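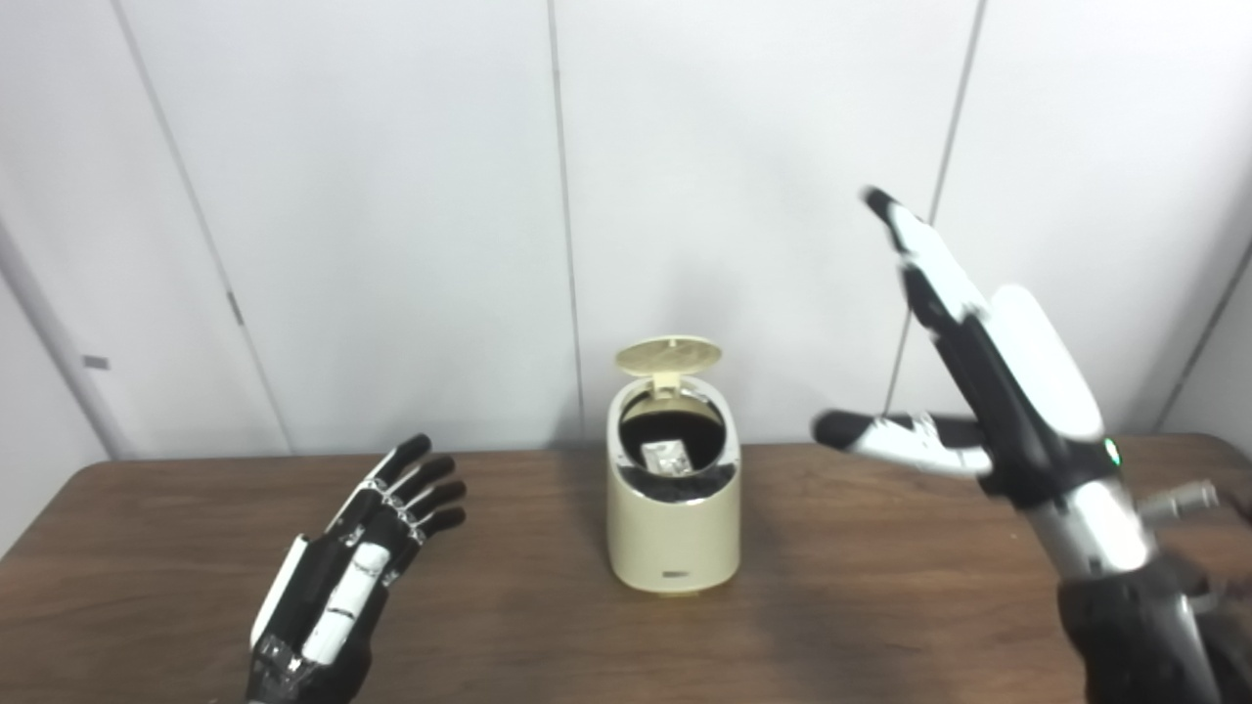
The bin job, lid up, wrapper in. Both hands still in the air.

I spent most of Tuesday watching a robot put rubbish in a very small bin, and I have been arguing with myself about it since.

A bit of background for anyone who came here for the allotment posts. My old colleague Margarida Azevedo moved to Flostness last year, a small outfit that teaches two-handed robots to do household jobs. She knows what I think about household robots because I have told her, at length, over several lunches. Her answer was to invite me in to see how the teaching is done. I think she hoped I'd come away converted. I came away with sore shoulders and a notebook full of complaints, so let's see.

The way it works is simple enough to explain. A person stands a few feet from the robot, wearing a headset and a pair of gloves. The headset shows what the robot's head camera sees. When the person's fingers curl, the robot's fingers curl. When the person reaches out, the robot reaches out, a fraction late. Everything gets recorded: the video, the angles of all the joints, the moment each finger closed. Do the same job over and over, feed the lot to a computer for a few days, and the robot is supposed to have picked up the knack.

That was the part I went in doubting, and I still doubt it, though for different reasons now.

The job that day was to open the lid of a little cream bin on a table, pick up a bit of crumpled rubbish and drop it in. The target was 100 good runs before they packed up. Shengli Cheng was driving when I arrived. He has been doing this for a couple of years and he makes it look dull, and I mean that as praise. The left hand came up and steadied things, the right hand did the fiddly bit, lid, wrapper, in, hands back up, done. He said "good" out loud and a keyboard clicked behind me, where Shiyu Zeng was marking each run as keep or throw away.

I asked Shiyu what got a run thrown away. Dropping the wrapper, obviously. Knocking the bin over. Also hesitating. If the driver dithers with the hand hanging over the rim, that run goes, as the robot will learn the dithering along with everything else. So will scratching your nose, she said, and I laughed, and she said no, really, they had a whole afternoon's worth from a previous driver where the right hand drifted up towards the head every so often, and the trained robot did it too.

I wrote that down and put a box round it. It bothers me more the longer I think about it. We are told these machines learn "the task". What they have been given is Shengli, on a good day, with that bin, on that table, in front of that wall. Some of what he does is the task and some of it is just Shengli, and the computer has no way to tell which bit is which except by seeing a lot of other people do it differently.

To be fair to them (Margarida will read this), they know. There is a plan to swap the bin for other bins, move to other tables, change the lighting, bring in more drivers. Adel El Ouafi, who looks after the training side, was patient with me about it. I asked whether the thing would cope if I turned the bin round so the hinge faced the robot. He said, "No. Not this week." I liked him for that. You could go a long time in this business without hearing the word no.

Then they let me have a go.

I had assumed it would be like a video game. It is much more like trying to thread a needle in someone else's gloves. You have no feeling in the fingers at all. You can see the hand arrive at the wrapper, you close your own fingers on air, and you have to trust your eyes as to whether you've got it. Depth was the worst of it. I was sure I was over the bin and I was well in front of it. The delay is tiny but your brain never quite forgives it, so you start moving slowly, then slower still, like someone carrying soup.

It took me 5 tries to get one that counted. The first four, for the record: missed the wrapper, missed the wrapper, got the wrapper and dropped it behind the bin, shut the lid with my thumb. The fifth went in. I was ridiculously pleased and said "good" in Shengli's voice. Shiyu kept it, then told me she'd probably take it out later for being too slow.

My arms ached after ten minutes. Shengli does this for hours with breaks, and I asked him about it while he was drinking his tea. He said the shoulders go first, then the eyes, and that by late afternoon he can see his own runs getting sloppier in the playback. So the robot is learning from a tired man as well. I asked if they record the time of day. They do, and Adel went a bit quiet and said he ought to look at that.

Here's where my grumbling really lies. When I see a smooth clip of a robot tidying a kitchen, I never know which of two things I am watching. It might be the machine doing it by itself. It might be somebody in gloves just out of shot. From the robot's side they look exactly the same, and having stood in that room I can tell you that even there I had to check where Shengli was before I knew. I'm not accusing Flostness of anything. They label their clips, or the ones I was shown were labelled. But plenty of what goes round online has no label whatever, and people I respect send it to me with three exclamation marks.

Even when the machine is running by itself, I want to know how many goes it took. At the end of the day they ran last week's version, the one trained on an earlier batch of the same job. It got 3 in a row. Very nice, very smooth, and I felt my resistance wobble. On the next one it reached for the wrapper, closed its fingers well short of it, carried the nothing over to the bin, and let go of the nothing with great care. Then it put its hands up, the way Shengli does when he's finished.

I have thought about that more than the ones that worked. It had the shape of the job and no idea what the job was for. A four-year-old would have looked down. Adel says newer ways of training help with that, and that you can record drivers fumbling on purpose and then putting it right, so the robot sees what a rescue looks like. Fine. That sounds sensible. It also sounds like a very long list of things that might go wrong, each one acted out by a person with aching shoulders.

And the sums. 100 runs for one bin. The people buying this stuff, or being asked to put money in, imagine a machine that does the house. My kitchen has a pedal bin with a bent hinge, a drawer you have to lift before you pull, and a tea towel that is never in the same place twice. How many runs is my drawer? Margarida's answer is that jobs share a lot, and that what it learns about lids it can use on other lids. Maybe so. I'd like to see it happen with a lid it hasn't met, on a table it hasn't met, while I stand there, and with Shengli down at the shop.

I did put that to her on the way to the station and she said I was on. No date yet. I have offered my own pedal bin.

A few people asked on the last post whether showing a robot by hand, where you actually take hold of the arm and push it through the motion, is any better. I've only seen that once, years ago, on a single factory arm, and it seemed much easier on the person and much less use for anything with ten fingers. Shengli has done both and prefers the gloves. He says that when you push the arm yourself, your own body is in the way of the camera half the time. I hadn't thought of that. If you've done it for a living, leave a comment, I'd be glad to hear how it compares.

Allotment post at the weekend, if the rain lets me. The leeks are fine.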